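From: Vibeke Kragh
To: the fjord-walkers list
Subject: Re: Prikden fort, is the climb worth it?

Hi all,

Grímur Gunnlaugsson wrote:

> We'll be in Sindum for two nights in March and I keep going back
> and forth about the old fort at Prikden. My wife has a bad knee, the
> guidebook gives it half a paragraph, and the ferry times I found
> don't agree with each other. Has anyone on the list been lately?
> Is there a way up that isn't the stairs? And is there anything to
> see at the top apart from the view?

Grímur, yes, go! We were up there last spring with Leif Bech and his sister and I'd do it again tomorrow. It does take some planning, so let me tell you what we did and you can pick out the bits that suit you.

The ferry first. The times on the big board in Sindum harbor are the summer ones and they seem to stay up all year. The ones you want are taped inside the ticket window, on a sheet of paper you have to bend down to read. We took the 9:20 and had the top deck to ourselves (cold, bring a hat). Sit on the left going out. You come past the lighthouse, then a long stretch of nothing but cliff, and then the fort just sort of appears over your head. Leif missed it completely because he was buying coffee.

About the stairs. There are 271 of them from the landing to the lower gate, and they're steep and uneven, with a rope on one side only. I would not do them with a bad knee, and going down is worse than going up. But there's a cart road! It starts behind the chapel, to the right as you leave the landing, and winds round the back of the hill through the birches. It took us fifty minutes with plenty of stops. No steps at all until the upper gate, and then just a handful. There are benches too, the best one being at the second bend, where you look straight down on the boats.

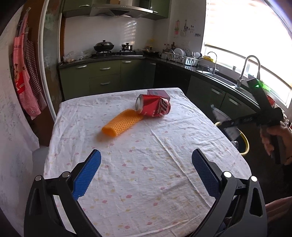
At the top there's more than your guidebook lets on. The outer wall is the oldest part and you can walk most of it. The powder house has been fixed up with a little display about the garrison, in three languages, one of them very strange English. Next to it is the well, and then the cistern, which I liked best of all, a big round room underground where every whisper comes back to you. Bring your own lunch, though. There's no café, no kiosk and no trash bins either, so whatever you carry up you carry down again, and a soda can takes up a lot less room in your bag when it's crumpled in the middle like that red one. There are picnic tables on the grass inside the upper gate, out of the wind.

The entrance is 200 at the gate, cash only when we were there, and the nearest machine is back in Sindum. The ticket gets you into the Þórarinsdóttir house down in the village as well, so hang on to it. That's the old merchant's home with the painted ceilings. We only had half an hour there before the boat and I was sorry about it. If your wife would sooner skip the hill altogether she could easily spend the morning there and meet you at the landing.

Esben Frandsen asked last month about the north path, the one marked in dots on the map. We tried it for a bit and turned around. It was all mud, and there was a sign about loose rock that I didn't feel like arguing with. Maybe it's better later in the year? If anyone has walked it the whole way I'd love to hear.

One more thing, the last boat back leaves at 4:40 and it does not wait. Be on the landing by 4:15 if you're coming down the cart road.

I've got the leaflet from the powder house somewhere, with a decent plan of the walls. I'll scan it and send it to you this evening if you want it, just say.

Have a great trip, both of you!

Vibeke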